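Notes from the Windby County open day

Windby County opened its administration building to residents for one afternoon in July. The invitation listed the board room, the road department, the records office and the new dispatch floor. I attended the full program, which began at 1 p.m. and ended shortly before 5. Attendance was counted at the door, and the clerk's office later gave the figure as 197.

The first session was held in the board room. County administrator Chrysanthi Tzavaras presented the current budget and the process that produces it. Department requests are due in early spring. Her office combines them, checks them against the revenue forecast, and returns a draft to the board. The board then holds 2 public hearings before adoption. She spent most of her time on road funding, which was also the subject of most of the questions.

The county maintains 33 bridges. According to the handout, 8 of them carry posted weight limits. The state pays a share of replacement costs on the larger structures, but the small crossings fall entirely to the county. A resident from Mellor Township asked why the Lillaler Creek bridge had been moved back on the schedule again. Tzavaras answered that the design was finished and the right-of-way was not. One parcel on the north approach is still under negotiation. She did not give a date.

The road department tour was led by Lefteris Sarantis, the county engineer. The garage is a steel building behind the main parking lot, and the group was split in half to fit the walkway. Sarantis covered three subjects: gravel supply, plow routes and the culvert inventory. The inventory was the most useful part. Each culvert is now recorded with its diameter, material, date of last inspection and a condition score. Before this, the records were kept on index cards by township, and the cards for Mellor were incomplete.

Scores are entered in the field on a tablet. The software is called Trendik. Sarantis said the county bought it mainly for the mapping function and that the reporting side still needs work - reports have to be exported and reformatted before the board sees them. He expects the culvert scores to be part of next year's budget request.

The records office came next. Deeds and plats from the older volumes are being scanned in order of how often they are requested. Staff explained the fee schedule and the difference between a plain copy and a certified one. Requests can be filed at the counter or by mail. 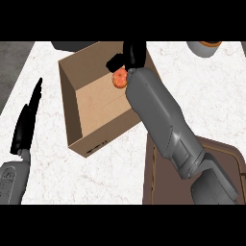
Online filing is planned but depends on a change to the payment system, and that contract comes before the board in the fall. Until then, mailed requests should include a check and a parcel number. Requests with no parcel number go to a separate queue and take longer.

The dispatch floor could be viewed only through the glass, for privacy reasons. The supervisor described call routing and the backup arrangement with the neighboring county. Radio coverage is weak in the creek bottoms west of Mellor, and a tower site is under study there.

Parking was adequate. The handouts, including the bridge list, are available at the clerk's counter during regular hours.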